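Flokunance Help > Teaching by hand > Hand-held grippers

Two-handed demos keep getting thrown out, and the ones that survive teach the arms to squish

Posted by slowpour in July, 4 followers

Hi all, long-time reader, first real post, sorry if it runs long (it will).

I'm recording two-handed demos with the hand-held grippers, the ones you squeeze, with the white triangle marker plates on top. The task is about as boring as they come: pick up a light plastic container with both grippers, lift it, put it in a wire basket at the back of the table, let go. Later the Hestach pair is supposed to do the same thing from what I recorded. I've done single-hand stuff before, mostly pushing and stacking, and that went great, so I figured two hands would be the same thing twice. Ha.

So far I've recorded 688 demos. Clodon kept 367 of them. The rest got tossed with "pose gap, right" or "pose gap, left", and a handful said "both", which feels like it's just being rude. I didn't change any of the import settings. The tosses come in clumps too – I'll have a great run and then a whole string of them will go.

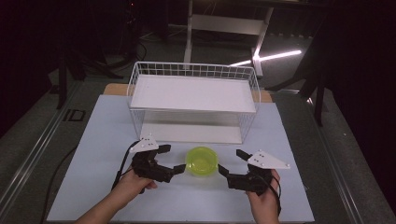
The starting position is the same every time, container in the middle, one gripper on each side, and I close in from both sides and lift straight up before I go toward the basket. I try to keep my speed even. I don't think I'm fast. I've watched other people's recordings on here and I'm slower than most of them.

My first guess was the cables. They hang down from the grippers and when I reach for the basket I can feel a tug on the right one, and I wondered if that gives the wrist a little jerk that the tracking doesn't like. I tried taping the right cable to my forearm and that felt nicer but I can't swear that it helped the numbers. My second guess was the lights, as the plates are white and shiny-ish and there's a bright strip light in the room. My third guess is that I'm tilting the plates away without noticing when I come over the basket wall. I'd love for somebody to tell me which of those to chase first, because I've been changing everything at the same time and learning nothing.

Second problem, and this one might need its own thread, mods feel free to split it. I trained on the demos that did survive, and what the arms learned is to squeeze way too hard. They come in from both sides like they're trying to win something. The container bows, then it pops out upward. My own demos don't look like that to me! When I do it by hand I'm gentle, I can feel it. But of course the gripper only records how far the fingers are closed and has no idea how gentle I felt.

Then I started wondering about the foam. The pads I've got are the Tuncer stick-on ones and they've been through the whole set without a change.

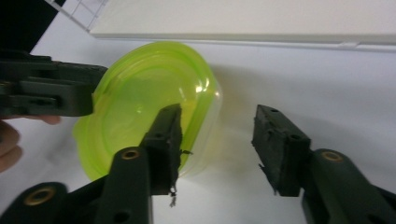
View from one gripper, fingers open. The foam on both pads has gone ragged and there are fibers hanging off the left one.

I know, I know. But does torn foam matter for the recordings, or only for my grip? If the pad has gotten thinner then I'd have to close further to hold the same thing, right? So the early demos and the late demos would disagree with each other about what "holding it" even means. And if I put new pads on tomorrow, do I have to throw away everything from before? Please say no.

Things I've already tried, so you don't have to suggest them: restarting Clodon, recalibrating both plates (twice), recording in the evening with the blinds shut, other hand leading, wiping the plates with a dry cloth. The evening demos got kept a bit more often but I was also more awake, I'm not a morning person.

Thanks for anything at all, even if it's "you're holding it wrong".

– slowpour

leftwristlarry-ish
Replied the same evening

Cables don't cause pose gaps. Raise your tracking camera.

drawerfulofclamps
Replied the next morning, 11 people found this useful

OK so I've been exactly where you are, I did a two-handed set last year with bowls and a dish rack and I wanted to throw the whole thing out the window by the end. Let me take your questions in the order I'd fix them, which is different from the order you asked.

Start with the clumps. If tosses came from your hands being shaky they'd be sprinkled all over the place. Clumps nearly always mean that something stayed wrong for a while: a plate got bumped and rotated a hair, or you shifted your feet and started reaching from a different spot, or the sun moved. Open the tossed ones in Clodon, switch the list to recording order, and look at where in the motion the gap starts. There's a little red bar on the timeline, easy to miss. If the red bar is always at the same part of the move, it's geometry. If it wanders around, it's light or a loose plate.

I'd put my money on geometry. When you lift from both sides your wrists are fairly upright and the plates are easy to see. When you go over the wall of a basket most people roll their wrists outward to keep their knuckles off the wire, and there goes the plate. I did it every single time and would have told you under oath that I didn't. Get somebody to film you on a phone from where your tracking camera is. It's humbling but it takes five minutes.

Two things helped me a lot:

Move the basket a bit closer and off to the side so you come in at an angle. You want your arms bent when you let go. If your elbows are straight, your wrists will do weird things to make up for it.

Do the lift higher than you think you need. I know it looks silly. Then lower straight down into the basket and let go late.

On the cables, I half disagree with the person above me. No, a cable won't make the camera lose a plate. But a tug at the same point in every reach will end up in your data as a little hitch, and the arms will copy the hitch very faithfully! Mine learned to do a tiny bow before every drop and it took me ages to work out where it came from. Tape on the forearm is fine. Leave enough slack at the elbow, and check it again after you've been sitting down, because that's when it creeps.

The light I'd leave till last. Shut the blinds and pick one time of day and forget about it. If you want to check, tilt a plate slowly by hand and watch the live view for the dots washing out.

Now the squeezing. Yes, the foam matters, and you've already worked out why. The recording says "fingers closed this much" and on fresh foam that's a soft hold and on chewed-up foam it's barely a hold, so by the end of the set you were closing further without noticing. The training doesn't know the pads changed. It sees a range of closings that all ended in a lift and lands somewhere in there. Then you run it on the Hestach arms, which I'm guessing have newer pads than your hand-held ones? If they do, you're asking for a worn-pad squeeze through thick foam, and a thin plastic container is going to lose that fight every time.

So here's what I'd do tonight. Plot the finger width at the moment of lift for all 367, in recording order. If it's a flat line, I'm wrong and you can come back and yell at me. If it slopes down, you've found it, and you can keep the front part of the set and drop the tail. You do not have to throw away everything. I kept most of mine.

And then put new pads on both sides at the same time, never just the one that looks worse. Write down the demo where you did it. I keep a strip of masking tape on the table for that.

One more thing and then I'll stop. With two hands you can cheat in a way you can't with one, where one hand does the holding and the other just kind of rides along. Feels completely normal while you're doing it. If your leading hand closes first and pushes, the other one squeezes back, and both end up tighter than they need to be. Try closing the two together, slowly, and stop at the first bit of resistance. Count one, then lift. Those little pauses looked clumsy in my recordings but the arms got a lot calmer.

slowpour
Comment on the reply by drawerfulofclamps

Oh wow, thank you. I did the plot. It slopes down. It's not even subtle, it looks like a playground slide with a wobbly bit in the middle (I think the wobbly bit is when I had the other hand leading). And yes, the arms have brand new pads, I was so proud of them.

Also had somebody film me and I'm not ready to talk about my wrists.

drawerfulofclamps
Comment

Welcome to the club! Nobody's wrists look good in that first video. Cut the tail off, retrain on what's left before you record anything new, then you'll know how much of it was the foam.

mostlyinthebasket
Replied a few days later, 3 people found this useful

Adding a bit on the pads, as we go through a lot of them. We did 564 demos in our last set and swapped pads every 40, whether they looked bad or not. Sounds wasteful, but the pads are cheap and redoing a day of recording isn't. The Tuncer ones start to shred on the inside face first, so you may not see it from where you're standing. Look straight down between the fingers with the gripper open.

If you see loose fibers, trim them with scissors or swap the pad. Don't pull on them, the whole face can come away (ask me how I know). The hanging bits can also show up in the wrist camera view, and if your training uses that view at all then you've got a thing that's there in some demos and missing in others. Probably harmless. I still don't like it.

For the old glue, warm it with your thumb and roll it off. We used solvent once and the next pads slid around all afternoon.

About see-through plastic: if you're using the wrist views, mix in a few other containers of the same size in solid colors. Ours got very attached to one bowl and acted like it had never met any of the others. No idea if that's the right way to do it, but it worked for us.

Also does anybody know if Clodon will let you re-import the tossed ones with a looser gap limit? I've seen the setting but it's grayed out on mine.

leftwristlarry-ish
Comment on the reply by mostlyinthebasket

Close the project first, then open import settings from the start page. It's only grayed out while a set is loaded. And still raise the camera.

slowpour
Comment

Raised the camera. Ordered pads. Will report back when I've got a new batch through, the basket has been moved closer and off to the left and I keep reaching for where it used to be.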